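Day four at Kouris and my fingertips are pretty much gone! Trevor wanted the long slab before the sun came round, so we were gearing up by 9 and had the whole wall to ourselves. I got the 6b second go (greasy crimp, lots of squeaking) and then fell off the 6c+ next door in exactly the same spot as last November.
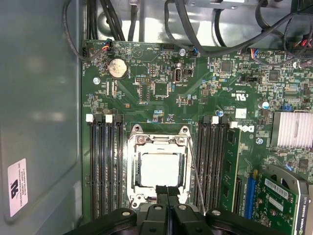

Jade did much better – she flashed it and then stripped the draws on the way down. After lunch we walked over to the shady side and did 2 easy ones on tufas, both lovely. Back at the car by 1745, sore and very hungry. Rest day tomorrow, then maybe Flina if my skin grows back.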